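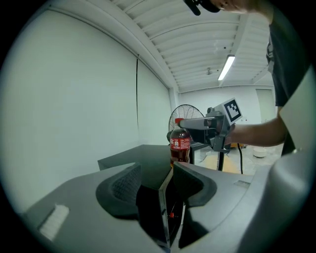 Raíssa Trindade

To: Kustport elections list
Date: 2018-07-02
Subject: Re: [kustport-elections] Wrong polling place on the April cards

Replying to the list so the answers are all in one thread. The earlier message is quoted in pieces, with my answers under each piece.

> I got the postcard for the April special election and it told me to vote
> at the Londen Street library. When I got there I was sent to the middle
> school. How many people got the wrong card, and does the county know?

The county knows. The elections office in Tulari gave me the number last week after I put in a written records request. 1346 cards went out with the wrong location. All of them were for precinct 5, which used to vote at the library and was moved to the middle school over the winter. The other precincts in Kustport got correct cards.

The address file the county sent to the printer was the old one. The printer is Masilela, the same company that does the water bills. I have the email where the file was sent over, and the attachment is dated before the precinct was moved. So as far as I can tell Masilela printed what they were given. The county's letter says "a vendor error" in the first paragraph and "an outdated file" in the third, and I have asked them to say which one they mean. No answer on that yet.

> Someone at the library told me they had a sign up. I didn't see a sign.

There was a sign, but it went up late. The poll worker log from the middle school has a note at 9:40 in the morning that voters were arriving from the library, and the sign was taped to the library door some time after that. Polls opened at seven. If you went before work, you would not have seen it.

The library staff were not told ahead of time. They called the county themselves when people started asking at the desk. I spoke to two of them and they both said the first call went to voicemail.

> Did this change the result? The seat was decided by a pretty small margin.

I don't know, and I don't think anyone can say. The margin was over 600 votes, so it would have taken a large share of the precinct staying home and all leaning the same way. Turnout in precinct 5 was a little lower than in the last special election, but turnout was lower across the whole city. I would be careful with this one. I have seen a post going around that says the election was "thrown," and there is nothing in the records that supports that. Neither campaign asked for a recount and the deadline for asking has passed.

I still think it matters. People took time off work and drove to the wrong building, and at least a few went home.

> Is there any rule about how they are supposed to fix a mistake like this?

Yes, but it is thin. The county's own procedures say that if a polling place notice is wrong, a corrected notice has to be mailed "when time permits." It does not say how much time. In this case the clerk's office got its first call about the cards eight days before the election. A woman on Alder Court had both her old voter card and the new postcard and noticed that the precinct had been moved in one place and not the other. Her call is in the phone log. Nothing was mailed. The county website was corrected the next day, and that was the only notice.

> What can we do before November?

Some things that are already in motion:

The county board has the item on its next agenda, listed as "election mail review." Public comment is at the start of the meeting, three minutes per person, and you sign up at the door.

I have asked that the printer's proof be posted on the county website before anything is mailed. The deputy clerk said she would consider it. She did not say yes.

If you live in precinct 5, look up your polling place on the state site and not on the card. It is still the middle school, use the gym entrance on the parking lot side. The front doors are locked when school is out.

If you went to the library in April and did not end up voting, please write to me off list. I am putting together a short statement for the board and would like to include people's own words. I will leave your name out if you ask me to.

I have scans of the records response, including the phone log with the numbers blacked out. The list strips large attachments, so email me if you want them. The poll worker log is hard to read in places and I have typed up the parts I could make out.

One correction to my own message from May. I wrote that precinct 2 was affected too. It was not. I misread the map, and the person who pointed it out was right.

Raíssa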